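Skedent Home Help > Cleaning > Floors and clutter

Do I pick everything up first, or sort as I go?

Asked by Gramus, January 1, 2021

We had people over last night and the rec room floor has paid for it. Paper cup, snack container, a heap of crinkly clear wrappers with red printing, foil, the usual archaeology. I have one big white bucket and a strong wish to be finished by lunch. 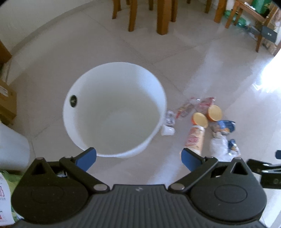
My instinct is to throw the lot in the bucket and deal with it at the bins. My husband says that's just moving the mess into a rounder room. He wants plastic, paper and food trash separated on the floor before anything gets lifted, and so far this method has produced a lot of pointing. Who's right? Also, do I need a liner? The bucket is clean and I'd like to keep it that way, as I mop with it.

3 answers

Plekis
41 people found this helpful
Bucket first, sort later. Crumbs get walked into the rug while you two debate. Do the big light stuff before anything else, wrappers especially, and squash them down or they'll fill the bucket by themselves. Shake out the snack containers over the trash, not over the bucket. I'd use a liner if you mop with it. Then vacuum. Sorting at the bins takes me 2 minutes, including complaining.

Ozan Ertürk
Check what your town takes before you sort anything. Ours stopped accepting crinkly wrappers in June and I'd been rinsing them like a fool. Foil depends on where you live too.

Gill
get a bigger bucket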